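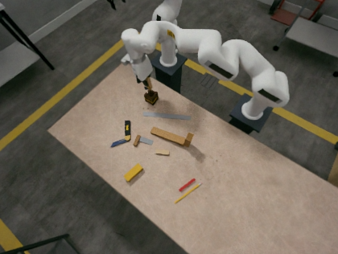 # About Vovano

Most meetings we're asked to look at shouldn't have been called. We say so early, and it has cost us work. Vovano runs meetings, away days and planning sessions for other organisations, and about a third of the people who ring us are better off with a decent email and a decision from whoever is paid to make one.

We have worked from the same floor in Clivora Street since we opened. In that time we've run 642 sessions, and 635 of them ended at or before the time on the invitation. The other seven ran over, and we took the extra off the bill.

## What we doubt

We don't do icebreakers. We have sat through plenty and have yet to see one change what was said afterwards. We're wary of sticky notes too: a wall of them looks like progress, and by Friday it's in a carrier bag under somebody's desk.

We are also suspicious of the word "alignment". When a client tells us the team needs it, we ask what they disagree about. Quite often the answer is one budget line, and the two-day retreat becomes a morning.

## How we work

Before we take a booking we ask for one sentence saying what will be different when people leave the room. If it takes three sentences, we send it back. Kapoor, the housing charity, sent us four versions before we agreed a date, and the session itself took 80 minutes.

Agendas fit on one side of paper. Notes go out the same evening and list only what was decided, who is doing it and by when. Three months later we ring up and ask what got done. The answers can be embarrassing, for us as well as for them.

## What we can't promise

We can't make people like each other, and we can't rescue a decision that was taken before anyone was invited. Vorari, our old four-step course for managers, is no longer on sale. The feedback forms glowed and very little changed back at work.

The largest group we'll take is 96. Above that it's a conference, and you'll want someone else.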